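From the Wivholm Building Newsletter
The Drinks Room: Cloths, Bottles and a Modest Plea
by Kavitha Poduval

Regular readers will remember that last August we moved the bottled drinks out of the second-floor hallway, where they had been blocking a fire door, and into the big bright room on the ground floor, where they block nothing but a little of the view. The move took one afternoon. Deciding what color the table cloths should be took until Thanksgiving.

I'm happy to report that the cloth question is settled. We now own 20 of them, green for drinks and blue for everything else, bought from Grondia in a single order after Berwyn Beddoe pointed out that paper towels were costing us $339 a year. Berwyn has a spreadsheet. If you pass him in the elevator he'll offer to send it to you, and you should know that it has tabs.

The system works like this. A green cloth is for wiping bottles, shelves and the white tables next to them. A blue cloth is for spills on the floor, the windowsills, and whatever happened in the microwave on the fourth floor in the spring. Green cloths do not go near the microwave. People who have already mixed them up know who they are, and so does Mihret Berhe, who does the wash on Mondays and can read a stain the way other people read a paperback.
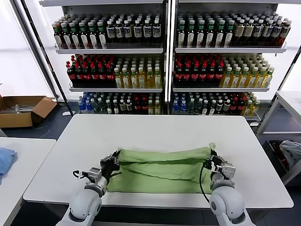
Folding is the part of the job where friendships are tested. The official method, written up by Mihret and taped inside the closet door, asks you to lay the cloth flat, pull it out by both ends, smooth it with your forearm and fold it lengthwise before you do anything else. The light green one stretched across the table gets full marks for the pulling-out. It still has a bunch of soft folds along the top and some creases down its length, and the front is hanging toward the near side of the table, so the smoothing is where I'd spend my time. The blue one on the next table over is folded, but has been left right at the edge, where it can be knocked off by the first person with a tote bag. As for the crumpled light blue-gray cloth on the lower shelf of the cart, I'd like to invite its friends to come and get it. A cart is a vehicle. It was never meant to be a linen closet.

If you want to learn the method, Mihret will show you any Monday after lunch. Allow 8 minutes. She says four is enough if you don't argue.

Now to the shelves. I've had more mail about the shelves than about the parking, the heating and the choir put together. Hema Lobo, whose family firm (Lobo, the one with the green van) delivers our bottles, believes a shelf should be packed tight so that it looks like a shop. Revathi Kurian believes a shelf should have breathing room so that a person can take out one iced tea without bringing three more along for the ride. Both have written to me at length. Revathi's letter included a diagram.
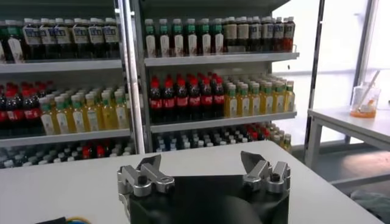 My own position is that I don't care how tightly the bottles stand as long as each kind stays with its own. I drink the same thing every day and I would like to find it before my glasses are on. On the top level of the center section, the green caps with the white labels are at the left, the brown bottles with the white caps are to their right, running toward the window, and I could pick out either one half asleep. Over on the left section it's a long row of dark bottles with white caps, and then at the far end one with a green cap, standing a little apart from the others like a guest who came with somebody's cousin. Please don't start a second camp of green caps over there. If you take a bottle out to read the label and decide against it, put it back with its relatives.

A few smaller matters while I have your attention.

The Flirereo spray is for glass. It is very good on glass. It makes bottle labels peel.

Flatten delivery boxes when you've emptied them and carry them out to the bin. If a box still has things in it, fold the flaps in and put your name on the side, or Berwyn will open a new tab.

Cola goes on the middle shelf, beside the yellow tea. Hema and Revathi agree on this, and I have both their signatures.

Clear bottles with the blue labels belong down at the bottom. I know it means bending. Mihret would like it noted that she bends for all 20 cloths, every week, and has yet to write me a letter.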